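Home | Resident Services | Laundry | Linen Room | Contact

Sorting and Pairing Socks

Last updated: Sep 19, 2023

These instructions apply to all personal laundry returned through the Budska linen room. Socks account for most of the items reported missing, and careful pairing at the table prevents the majority of claims.

1. Clear a section of table and wipe it down. A pale surface is preferred, as dark lint shows up readily against it.

2. Separate the socks by colour before looking for matches. White and navy socks are kept in different areas of the table.

3. Lay each sock flat, smooth the cuff and draw the toe out to its full length. Socks that have bunched up in the dryer should be opened by hand.

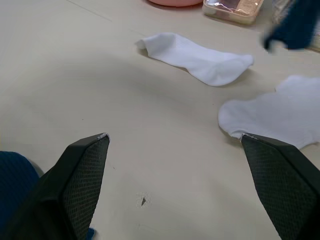
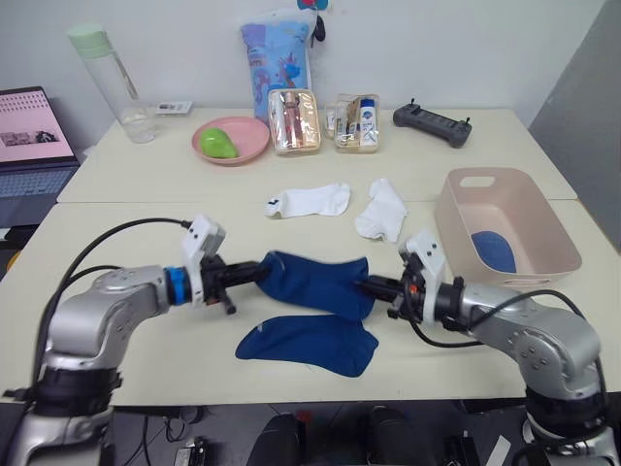
4. Match by length first, then by cuff and heel. Two navy socks of the same shade may still differ in width – place one directly above the other to compare.

5. Check the cuff for a name label or laundry mark. Unlabelled pairs are entered in the register under the room number on the bag.

6. Fold each pair once at the heel. Do not roll the cuffs together, as this stretches the elastic.

Single socks are held for 30 days in the grey drawer and then released to the mending basket. Enquiries may be directed to Clifford Gauthier, Linen Services, extension 631.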